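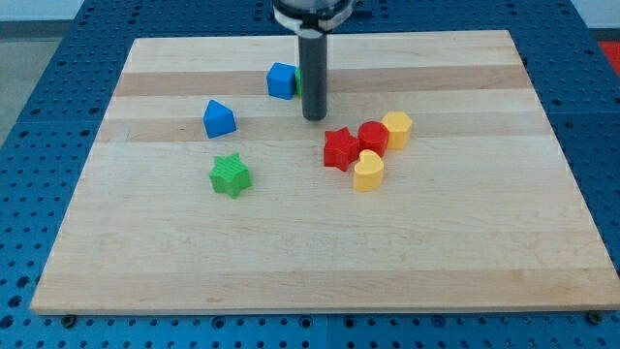
Toy blocks on the cutting board, with the gripper just above the wood.

I have spent more of this year than I'd like to admit thinking about whether a robot can pick up a plastic star. My wife thinks this is hilarious. She may have a point, but I've also got a decision to make about real money, and the plastic star is the best evidence I have.

So, the background. Stovstead sells a tabletop picking kit to small businesses like mine. You get an arm, a gripper, a control box, the software and two setup visits, and after that you pay every month for support and updates. They call it a service. I call it a lease with a nice website. We pack craft supplies - beads, stencils, little bags of felt shapes - and there are four of us in the packing room on a good day. The kit is aimed squarely at people like us, people who could never afford a proper automated line and who wouldn't have anywhere to put one.

We took the trial in January and then extended it, and I've now had enough time with the thing to have opinions. Here's the big one: I like the machine a lot more than I like the way it's sold.

Let me do the machine first. The starter lessons use toy blocks, the kind you'd find in a shape sorter, and I rolled my eyes at that when I read it in the booklet. Cubes, hearts, stars, cylinders? I sell grown-up products! But I've come around completely. A star is a pain to pick up. It has points where you want flat sides, and if you come at it from the wrong angle the whole thing spins away from you. A heart is worse. A cube will forgive you almost anything. Spend one afternoon with those shapes and you know more about what your own products are going to do than you'd get from any brochure.

Same with how you lay them out. Give every block its own patch of board and you'll feel like a genius. Push four of them together in a clump, say a couple of red ones and a couple of yellow ones, and suddenly you're asking a much harder question. Which one first? Is there room to get in beside it? Does the neighbor get knocked on the way? My bins look like the clump. I have never in my life opened a bin of felt shapes and found them politely spaced out.

And this is where my grumbling starts, because the sales demo was all polite spacing. Baptiste Lacroix, who looks after the trial customers, was perfectly nice about it when I brought it up, and he did set up a crowded layout for me on his second visit. I give him full credit for that. But I had to ask. If I'd been a little busier or a little shyer, I'd have signed on the strength of a demo where everything sat by itself waiting to be collected.

I tried it my own way afterward. I kept a tally over one week, crowded layouts only, and out of 216 tries I had to step in on plenty of them. I'm not going to give you a percentage, partly because I changed the settings halfway through like a fool and partly because I don't think one number from my packing room should decide anything for yours. What I'd tell you is to keep your own tally. Use a pencil. Don't let the dashboard do it for you, because the dashboard has its own ideas about what a success is. A piece that gets picked up and then put down somewhere silly still counted as a pick on mine, and I only noticed when I started writing things down.

The other thing I'd grumble about is the board. The kit comes with a perforated table, which I love (you can bolt anything to it, and I have), but small pieces and rows of holes are not friends. You want a flat surface on top. Stovstead will sell you a "work surface insert" at a price that made me laugh out loud. A wooden cutting board does the job. I mean it, a plain kitchen cutting board. If you're looking at their catalog right now with your finger over that item, please go to a kitchen store first.

I also looked at two other outfits so I wouldn't be judging in a vacuum. Burari has a cheaper arm, and I really wanted to like it, but you're on your own the moment the box is open and I don't have a single person on staff who wants to spend evenings reading forum posts. Nurnach was the opposite. Beautiful support, a lovely woman on the phone, and a minimum contract so long that I'd have been paying for it well after I'd figured out whether I needed it. Stovstead sits in between, and in between is probably right for a shop our size.

What bugs me is the pitch that comes with all of them, the idea that you plug it in and get a worker. You don't. You get a very patient student who needs every lesson broken into tiny bites. My packing lead, Hordiienko, took to it far quicker than I did. She has a feel for how things want to be held, and she'd fix an approach angle in two minutes that I'd been poking at since breakfast. That skill is hers. It came out of years of handling fiddly little products, and there isn't a line about it anywhere in the price list. If she left, I'd have an expensive arm and a cutting board.

So I think companies like this should charge less for the hardware and a lot more openly for the teaching. Sell me up to 10 visits instead of two. Have the first one be a mess on purpose, with the blocks in a heap and a heart wedged against a cylinder, and let me see what goes wrong while there's somebody in the room who can explain it. I'd pay for that. I'd even pay their silly price for the insert if it came with an extra afternoon.

We're keeping the kit through the end of the extension. I've asked for one more visit with our own felt shapes on the board, in a pile, the way they come out of the bin, and I'll sign or not sign after that.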